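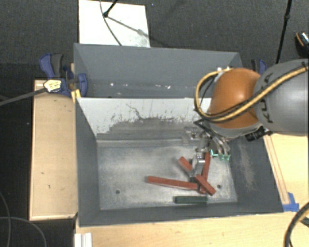
Section 4: Setting up your two bins

If you have followed the guide this far, your Ceton bins should be out of their wrapping and you will be wondering where to put them. Do take your time over this part. A quarter of an hour spent now makes the daily sorting of bars a good deal more pleasant, and you will seldom need to come back to it.

4.1 Placing the bins

1. Wipe down the work surface and let it dry fully.
2. Set the first bin at the back, with its long side facing you.
3. Set the second bin in front of it, sliding it up until the two bins meet, and take care not to trap your fingers as you bring them together.
4. Press down on each corner in turn. If a bin rocks, turn the foot beneath that corner until it sits still.

Note: The sloping walls are meant to be like that. They help bars slide down to the floor of the bin, where they are easier to get hold of.

4.2 Putting in the bars

1. Begin with just a few bars, all in the front bin. Red and dark green are a good pair to start with, as they are easy to tell apart on grey metal.
2. Lay the bars in gently, one at a time. They may lie across one another at any angle you like – there is no need to line them up.
3. Leave the small round holes in the floor clear. A short bar can hide one quite easily, so do have a look before you carry on.
4. Once you are happy, add more bars until you reach the load you need.

Caution: Do not load more than 100 bars into one bin. Keep your hands out of both bins whenever the arm is switched on, even if it seems to be resting.

4.3 Looking after the floor

Bare metal picks up scuffs and cloudy streaks with use, and these do no harm at all. For ordinary dust, a soft cloth is plenty. For greasy marks, add a drop of washing-up liquid to warm water, wipe from the walls down towards the middle, and dry straight away. Please don't be tempted by wire wool, however stubborn the mark.

Note: If you can feel a sharp edge around a hole, stop using the bin and order a new one from Ballport, quoting part 773.

Carry on to Section 5 when both bins are steady and the front one is filled.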